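Vusach (tea)

Vusach is a black tea grown on the lower slopes of the Fulero hills, in a narrow belt of land facing the sea. It takes its name from the village of Vusach, where the first lasting plots were laid out. The tea is sold mainly as loose leaf, and most of the crop is drunk within the region.

Growing conditions

The plots lie on acid, stony soil which drains quickly after rain. Winters are cool for tea, and frost is the main limit on where the bushes can be planted. Growers keep to slopes that face south or south-west and leave the valley floors to hazel and fruit. Snow cover is not thought harmful and may shield the lower branches from wind.

Nearly all the bushes are of the small-leaved China type, raised from seed. Seed-grown bushes differ from one another in leaf size and time of budding, so a plot does not come ready all at once. Cuttings of a more even type, known locally as Jurčo, were brought in later and are now used to fill gaps. Jurčo buds earlier than the older stock and is more often damaged by late frost in March.

Harvest and processing

Picking starts in late spring and goes on until early autumn. The bud and the first 2 leaves are taken by hand for the better grades; older leaf is cut with shears and goes into blends. Yields are low by the standards of warmer districts, at up to 200 kilograms of finished tea a year from the smaller holdings.

Fresh leaf is spread on racks to wither overnight, then rolled, left to oxidise and fired. Oxidation is carried out in closed rooms, as moving air dries the surface of the leaf before the colour has changed. Some makers finish the tea over a low wood fire -- a practice that gives a faint smoky note, much weaker than that of a true smoked tea.
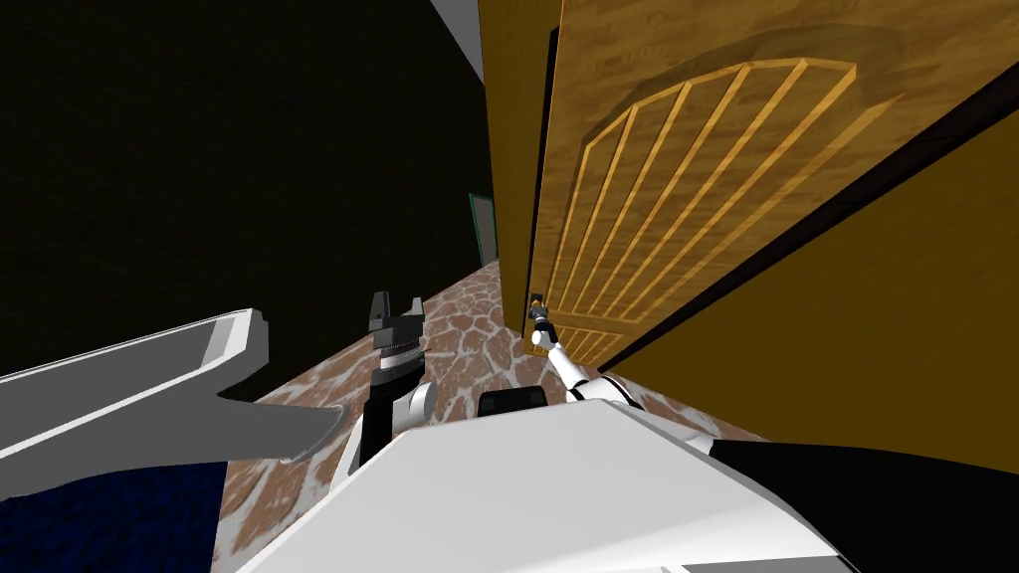

Wooden door with a carved panel of vertical slats, partly open.

The finished tea is sorted by sieve into whole leaf, broken leaf and dust. Whole leaf is packed in paper-lined tins. Dust is pressed into small bricks, which keep well but are now made only in small amounts.

Character

The dry leaf is dark brown, short and tightly twisted. The liquor is reddish and fairly light in body, with little bitterness even when brewed for a long time. Brijesh Solanki, in his survey of northern teas, placed it between the lighter hill teas and the malty lowland kinds, and noted that spring leaf loses its scent sooner in storage than summer leaf.

It is usually drunk without milk. A spoonful of quince or sour cherry jam is served beside the cup, and is eaten separately -- not stirred in.

Trade

The tea was at one time sent in bulk to blenders at Gekthorpe, where it was used to lighten heavier leaf. This trade ended when the blenders changed to cheaper sources. The growers' register dated 3 August 2021 lists 161 holdings, most of them worked by single families.

See also: Jurčo (cultivar); Brick tea; Withering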